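August, kurz nach halb elf am Abend

Liebes Tagebuch, ich habe dich fast drei Wochen vernachlässigt, und dabei wollte ich dir doch jeden Abend vom Ausmisten erzählen! Also der Reihe nach, soweit ich sie noch zusammenbekomme. Den ganzen Sommer sitze ich nun schon über Omas Briefen, und heute bin ich endlich mit dem zweiten Karton fertig geworden. 351 Briefe waren darin, ich habe sie gezählt, weil ich für das Verzeichnis ohnehin jeden einzeln in die Hand nehmen muss. Die meisten kamen aus Virkitz, wo sie nach der Schule in Stellung war, und fast alle fangen mit dem Wetter an. Das habe ich wohl von ihr geerbt, denn ich wollte eben auch schreiben, wie schwül es heute war und dass das Gewitter wieder einmal an uns vorbeigezogen ist.

Schwergefallen ist mir, wie jedes Mal, das Wegwerfen. Die Briefe bleiben natürlich alle, aber zwischen ihnen steckte so viel anderes: Quittungen, Fahrscheine, Strickanleitungen aus der Zeitung, Umschläge ohne Absender. Ich habe jedes Stück zweimal umgedreht und mir erst dann ein Herz gefasst – und ein paar Fahrscheine nach Drestham habe ich am Ende doch behalten, sie sind so schön hellgrün.
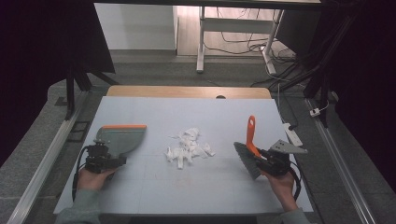

Am liebsten ist mir ein Brief vom Ende ihres ersten Winters dort. Sie schreibt, dass sie 16 Mark gespart hat und nicht weiß, ob sie davon Schuhe kaufen oder nach Hause fahren soll. Im nächsten Brief steht kein Wort darüber, sie erzählt nur von Pflaumenmus und von einer Katze, die in der Waschküche Junge bekommen hat. Ich habe eine ganze Stunde nach der Antwort gesucht und den Tee darüber kalt werden lassen. Ich glaube ja, sie ist gefahren. So, wie ich sie kannte, ist sie in den alten Schuhen gefahren und hat allen erzählt, sie seien noch wie neu.

Morgen kommt der dritte Karton an die Reihe, das ist der mit der verblichenen Schnur. Nach meiner Schätzung liegen noch einige 700 Blatt darin, und die Tinte ist stellenweise so blass, dass ich wohl die gute Lampe aus dem Schlafzimmer holen muss. Außerdem brauche ich neue Mappen, säurefreie, und die gibt es nur bei Karam hinten am Bahnhof. Jetzt fängt es draußen doch noch an zu tröpfeln. Ich mache schnell die Fenster zu und gehe schlafen.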